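Appel à participation : accompagner les familles hébergées au centre d'accueil de Clurneo

Association Judier – publié le 1er avril 2025

L'association Judier gère depuis deux ans le centre d'accueil de Clurneo, où sont logées des personnes exilées et des familles qui ont perdu leur abri. Nous cherchons 20 personnes pour rejoindre l'équipe des accompagnants, pour une période de six mois, jusqu'au mois de novembre au plus tard.

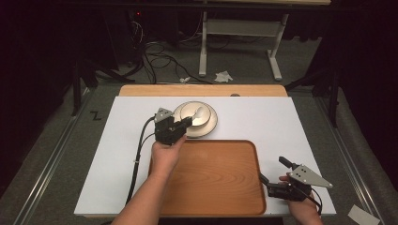
Temps de lecture : 2 minutes

Le centre dispose de 280 places. La plupart des résidents attendent une réponse à leur demande d'asile, et cette attente est longue. Ils ont besoin d'une personne qui lit avec eux une lettre de la préfecture, qui les accompagne à un rendez-vous médical, ou qui reste simplement à table pour parler français pendant le repas.

Ce que nous vous proposons

Vous intervenez deux demi-journées par semaine, selon un planning établi chaque mois avec vous. Vous êtes placé auprès de trois familles, toujours les mêmes, afin que la confiance puisse s'installer. Avant votre première intervention, vous suivez une formation de deux jours dans nos locaux de la rue Jurwood. Elle traite du droit d'asile, du secret des informations personnelles et de l'attitude à avoir devant une personne qui a vécu une situation violente.

La mission n'est pas rémunérée. Nous remboursons les trajets en transport public, et la voiture jusqu'à 50 kilomètres aller et retour. Le repas pris au centre vous est offert les jours de présence.
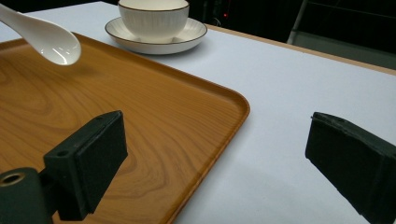

Les accompagnants ne donnent pas de conseil juridique. Pour cela, le centre travaille avec deux juristes, qui tiennent une permanence dans le bâtiment Xia. Votre rôle est de préparer la rencontre avec la famille : rassembler les documents, noter les questions, vérifier la date et le lieu.

Votre profil

Vous avez plus de 18 ans et vous parlez français de manière suffisante pour expliquer un courrier avec des mots simples. La connaissance du dari, du pachto, du kurde, de l'arabe ou du tigrigna est un avantage – elle n'est pas obligatoire. Les candidatures de personnes qui ont elles-mêmes connu l'exil sont les bienvenues. Un extrait de casier judiciaire sera demandé avant le début de la mission, comme pour toute activité en présence de mineurs.

Comment se présenter

Merci d'envoyer une lettre d'une page, dans laquelle vous indiquez vos disponibilités, les langues que vous parlez et ce que vous souhaitez faire avec les familles. Un curriculum vitae n'est pas nécessaire. La lettre est à adresser à Myrto Petridis, responsable de l'accompagnement, ou à déposer à l'accueil du centre.

Chaque candidat reçoit une réponse écrite dans un délai de trois semaines. Les entretiens durent une demi-heure et ont lieu rue Jurwood, au premier étage. Si l'escalier est une difficulté pour vous, indiquez-le dans votre lettre et nous vous recevrons au rez-de-chaussée.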